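April
By Signe Lauritsen

Chapter 2: Where Does the Salt Come From?

Before we get to any of the chemistry, I'd like you to think about dinner – yours, last night. Somewhere in it there was salt, and the chances are you never gave it a thought. People in the town of Åberg thought about it all year long, for they boiled theirs from seawater, and in 1441 a barrel of it could pay a month's rent! 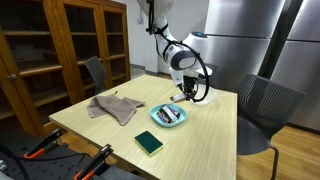
The boiling itself was slow, smoky work. My old teacher, Tormod Kristiansen, once tried it on his kitchen stove with a bucket from the harbor, and he ended up with a few gray spoonfuls and a very steamy window. We will follow his bucket through this chapter, starting with what dissolving means.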